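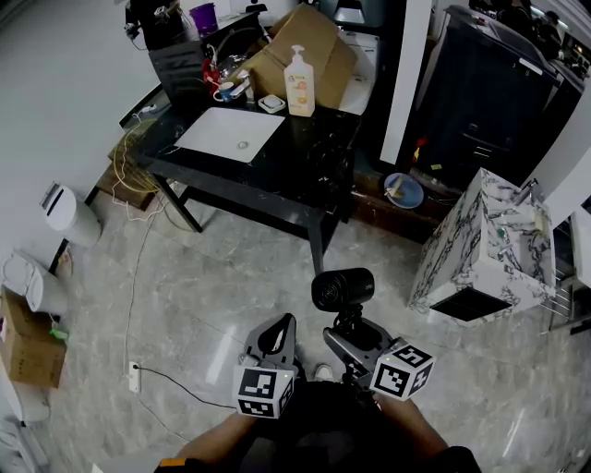
Grauer Boden in Marmoroptik, dahinter ein Tisch mit schwarzer Platte.

Magazin > Wohnen > Gespräche

„Essig ist der Feind, Punkt"

Gudrun Eide hat wenig Zeit. Zwei Baustellen heute, das Telefon liegt offen auf dem Tisch, der Kaffee wird kalt. Seit 17 Jahren schleift und poliert sie Steinböden, erst angestellt bei Mofokeng, inzwischen mit eigener Werkstatt in Clemilley. Treppenhäuser vor allem. Küchen, wenn es sein muss.

Warum nicht gern Küchen? „Weil da gekocht wird." Sie lacht kurz. Zitrone, Rotwein, Tomatensoße, alles Gift für Kalkstein und echten Marmor. Die Säure frisst die Politur an, zurück bleibt ein matter Fleck. „Die Leute rufen an und sagen, der geht nicht weg. Klar geht der nicht weg. Das ist kein Schmutz, da fehlt Stein."

Also lieber Fliesen, die nur so aussehen? Eide zögert. Früher habe sie geschimpft über Feinsteinzeug mit aufgedruckter Ader. Heute weniger. „Wer drei Kinder hat und einen Hund, dem verkaufe ich doch keinen Carrara." Die Drucke seien besser geworden. Trotzdem erkenne sie die meisten Böden schon von der Tür aus, an den Wiederholungen. Dieselbe Ader, vier Fliesen weiter nochmal, nur gedreht. „Ein guter Leger mischt die Kartons. Ein eiliger nicht."

Zur Pflege. Weniger machen, sagt sie, viel weniger. Lauwarmes Wasser, ein Spritzer neutraler Reiniger, gut ausgewrungenes Tuch. Kein Essig, keine Scheuermilch, kein Dampfreiniger auf alten Fugen. Und Wachs? „Bitte nicht." In Drurkthorpe hat sie im November ein Treppenhaus übernommen, fast 80 Stufen, jede davon unter einer gelben Kruste aus altem Bohnerwachs. Mit der Hausverwalterin Elsa Sæther stand sie am ersten Tag auf dem Podest und hat mit dem Spachtel gekratzt. Darunter grünlicher Kalkstein, völlig intakt. „Frau Sæther wollte den eigentlich rausreissen lassen. Mit Teppich drüber oder so."

Ob das Handwerk noch Nachwuchs findet — da wird sie einsilbig. Eine Auszubildende hat sie, Aoi Chiba, zweites Jahr. Sehr gut, sagt Eide, mit ruhiger Hand an der Kante. Eine zweite Stelle ist seit dem Sommer offen. Es ist laut, es ist nass, man kniet. „Das muss mann mögen."

Und bei ihr zu Hause? Linoleum. Im Bad alte Zementfliesen, vom Vorbesitzer verlegt, ein bisschen schief. Die will sie irgendwann neu verfugen, schon lange. Das Telefon klingelt, sie dreht es um. Es klingelt weiter — die zweite Baustelle. Eine Frage noch, was tun bei frischem Rotwein? „Tupfen, nicht reiben. Und dann Wasser, sofort." Sie hat die Jacke schon an.

Gespräch: Maëlle Hawthorne

Wir verwenden Cookies, um unser Angebot zu verbessern. Alle akzeptieren | Einstellungen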